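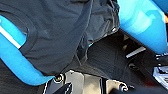 Delano abre un punto de recogida de ropa usada en el antiguo mercado

Por Benedikt Kettler
29 de julio de 2026

El municipio de Delano tiene desde esta semana un punto fijo para entregar ropa usada. Está en la planta baja del antiguo mercado, en la calle Wiegand, y lo gestiona la cooperativa Grorari, que hasta ahora hacía la recogida solamente con una furgoneta, un sábado de cada mes.

Se aceptan camisetas, pantalones, abrigos, sábanas y toallas. La ropa debe entregarse limpia y en bolsa cerrada. No se aceptan zapatos sueltos, almohadas ni colchones, que deben llevarse al punto limpio de la carretera de Pokano.

Según la cooperativa, las prendas en buen estado se venderán en su tienda de Pokano, con precios a partir de 7 euros para los abrigos. Las demás se cortarán para hacer trapos de taller, un producto que Grorari ya vende a talleres mecánicos de la comarca. El algodón es lo que más se pide, porque absorbe mejor el aceite.

La apertura ha costado 3.000 euros, pagados por el Ayuntamiento, que también cede el local sin alquiler hasta enero. Después de esta fecha, las dos partes deberán firmar un acuerdo nuevo. La cooperativa ha pedido que sea de seis años, pero el Ayuntamiento todavía no ha respondido.

El local abre de martes a viernes por la tarde. Los comercios y hoteles que quieran entregar más de 200 kilos deben avisar antes por teléfono. En agosto el horario será el mismo, excepto en la semana de las fiestas, cuando el punto estará cerrado.

Última actualización: 18:40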